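About Us

Skistitz began with a cupboard in Moltside and an argument about crackers. One of us thought the office should have better snacks. The other thought the office should pay for them. Neither of us got our way, so we started a business.

We pack snack boxes for workplaces, book groups and people who have moved somewhere with a disappointing corner shop. Everything is chosen by eating it, a process we have never managed to hurry. We sent out 29 boxes in our first April, most of them to relatives. These days it's over 3000 a year, and the relatives have to pay.

The boxes are red on the outside and white on the inside. We tried brown ones, but they looked like printer parts. Rice crackers and other light things go in last, on top, and biscuits go in flat. Each bag is packed whole and sealed, and we don't fill the gaps with shredded paper — you can't eat it, and it gets in the carpet. 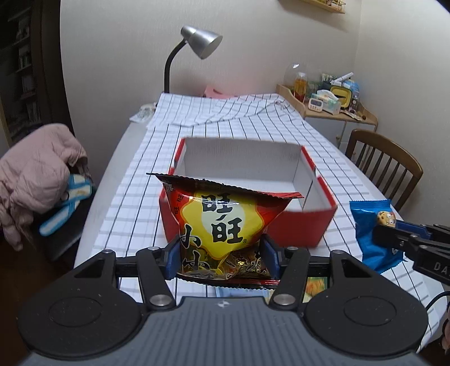 Packing table: red box, 旺旺 bag, blue packet with a cartoon cookie face.

We have two regular boxes. The Kyei is mostly savoury and the Usska is mostly sweet, and customers who order both tend to tell us it's for a meeting. You can leave out anything you dislike by ticking it on the order form. Please don't write "surprise me" and then tick eleven things.

Orders placed before noon leave the same day. We're still in Moltside, and the cupboard is now the office.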